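Prollby Open Carton, large size: long-term review
Reviewed by Cempaka Krishnan, storage and small furniture 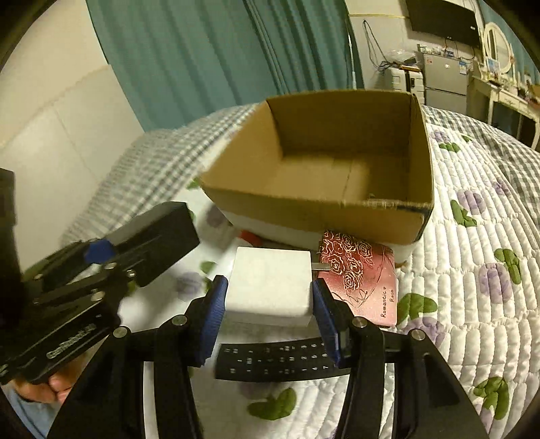

The carton empty, showing the seam in the inner bottom and the dark wear at the right corner. The red and pink item at the near side is marked "Romantic ♥ Rose".

The Prollby is a plain cardboard carton sold flat for sorting and short-term storage. It has no handles, no insert and no lining. I bought two from Baltemell in August to clear a desk and the shelf over it, and one of them has been in daily use since. The second was kept folded as a reference and comes up only under Wear.

Assembly

The carton arrives folded along its vertical corners. It is opened out, the base flaps are closed, and the joint is taped from outside. The instructions are printed on a loose slip and are adequate, although the order of the base flaps is shown from above while the carton is upside down at that stage. I assembled the first one wrongly and had to lift the tape, which took a layer of paper with it. Tape is not supplied. Ordinary brown parcel tape holds well on the raw card and noticeably less well on the white.

Once taped, the base is flat enough for small items to stand upright. The seam is shallow. A pencil rolling across it will sometimes stop there, and fine grit collects along it, so the carton needs turning over and tapping out now and then. I ran a strip of paper tape along the inside of mine later on, and that cured the grit.

Load

Prollby gives no load rating on the slip or on the sales page. My usual contents are notebooks, a pencil case, chargers and a few loose plastic pieces, weighing 1,181 g on the kitchen scales. The base doesn't sag visibly with this when the carton is lifted from below. Lifted by the side panels it bows in the middle, and I would not carry it that way for more than a few steps.

I then loaded it with magazines to 10 kg and left it on the floor overnight. The base was unaffected. The long sides had moved outwards and stayed slightly bowed after the magazines came out. The makers of the Sirnano folding crate, which I reviewed last year, solve this with a rigid rim. The Prollby has nothing equivalent, and costs a good deal less.

Use on a desk

The depth suits sorting. Flat items such as notebooks go in on edge against a side and can be pulled out singly. Small pieces disappear in the shaded end of the carton, particularly dark ones under a desk lamp, and I ended up putting an open tray in the bottom for anything shorter than a thumb. White or pale objects are easy to find against the brown.

The carton slides on a smooth desk if it is nearly empty. Reaching in with one hand tends to push it away. A rubber mat underneath stops this completely, and a book under one side does the job less neatly and tilts the contents.

Syahrul Chong, who shares the office, uses a Pelupessy fabric box for the same purpose. His folds down smaller and is quieter to put things into. It also slumps when half full, so notebooks end up lying on their faces. For paper I prefer the stiff sides.

Wear

The corners go first. Compared with the unused carton, mine has darkened and roughened at one corner, where it is pulled off the shelf. The card there has softened but not split. The white surface marks easily and can't be wiped with a damp cloth without raising the fibres. A dry eraser removes light scuffs. The raw brown areas hide most handling.

The vertical folds are still sound. I have flattened and reopened the carton 20 times to check them, and the only change is that it now lies flatter than it did when new. The tape has to be cut each time.

Points for the maker

Redraw the assembly slip. State a load. A strip of reinforcement at the upper corners would add little to the cost and would deal with the main fault.

Verdict

Suitable for sorting, desk clearing and light storage in a dry room. Unsuitable for heavy books or for anything that is carried about often. I have ordered two more for the hall cupboard.

Rating: 3.5 out of 5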